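Vumcombe Field Guide, Section 4: Setting the Start Pose and Recording the Approach

Revised 2020-06-05. Replaces the November draft.

Read Section 3 first. Do not begin this section until the head camera has passed its warm-up check and the Lirnov logger shows a steady clock.

4.1 What this section covers

The approach study asks how well the head camera can work out its own position when most of what it sees is bare floor. In a room like this the useful features are few: the feet of a rack or table, the line where a cabinet meets the floor, a seam in the flooring, a shadow edge. The method compares the pose worked out from those features with the pose from the wall-mounted tracker. Everything below is meant to keep the two comparable from one recording to the next.

4.2 Preparing the room

1. Turn on the room lights and set the blinds. Leave both alone until the session is over. Shadows on the floor are picked up as features, and a shadow that moves will spoil the match.

2. Put the target furniture in its place and lock or weight it if it can slide.

3. Walk the floor between the start mark and the target. Pick up cables, tape rolls and tools. Small scraps well off to the side may stay.

4. Leave cloths, towels and bags where the people who use the room keep them. The study needs ordinary rooms. Do not straighten them between takes.

5. Enter the room code in the session sheet.

Caution: Do not mop or polish the floor on the day of a recording. A change in gloss changes the reflections near the base of the furniture, and the earlier takes can no longer be used for comparison.

4.3 Setting the head angle

1. Stand the head at the start mark, facing the target.

2. Tilt it down until the feet of the target sit in the upper part of the preview. The tops of the furniture should be out of view.

3. Check that both near feet can be seen where they touch the floor. If one is hidden, move the start mark sideways. Do not turn the head to make up for it.

4. Lock the tilt and save the angle under the session name. 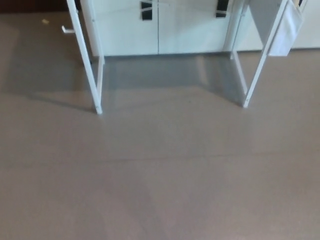
5. Press Hold on the logger and wait for the pose reading to settle. Wait for 200 readings before going on. The counter is at the lower left of the logger window.

6. Compare the settled pose with the tracker pose. If they differ by more than 18 mm, go back to step 2.

Note: The Sorensen matcher favors thin, high-contrast edges. White legs against white doors give it little to work with higher up, so most of its matches will come from the feet and from the dark handles on the doors, if any are in view. A low match score at the start pose is normal in a pale room. Record it and carry on.

4.4 Recording the approach

1. Start the logger, then the tracker. The order matters for the time offset.

2. Hold still for a slow count of five.

3. Move toward the target along the marked line at walking pace or slower.

4. Stop at the end mark and hold still again.

5. Stop the tracker, then the logger.

6. Write down anything out of the ordinary, such as a door opening or a person crossing the light.

If the match count drops to zero during the approach, finish the take anyway. Dropouts are part of the result. Wendell Bellamy's first analysis threw these takes out, and the error figures came out too low. They have been put back in for all later tables. 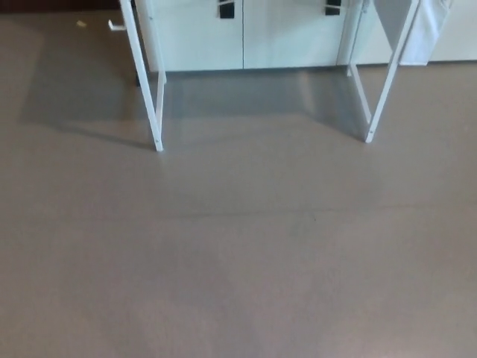 Can a faint floor seam be used as a feature?

It can be used as a line but never as a point. A seam gives the matcher distance along the direction of travel and says nothing about sideways drift, so it has to be paired with at least one furniture foot. Turn on "Lines with anchor" in the Sorensen settings.

4.5 Results so far

The current set holds 57 takes and 2,835 matched frames. Using feet alone, the pose held steady near the target and wandered at the start mark. Adding the cabinet base line removed most of the wander. Adding shadow edges helped in rooms with fixed light and made things worse everywhere else, so shadows are off by default from this revision on.

The Boseson filter was tried on the same takes. It smoothed the path but lagged at the stop, and the end pose was no better.

4.6 Before you leave the room

1. Copy the session folder to the project drive and open one file from the copy.

2. Lift the start and end marks only if the room is finished.

3. Put the head back in its cradle with the tilt unlocked.

Caution: Leaving the tilt locked in the cradle strains the hinge. See Section 7 for hinge replacement.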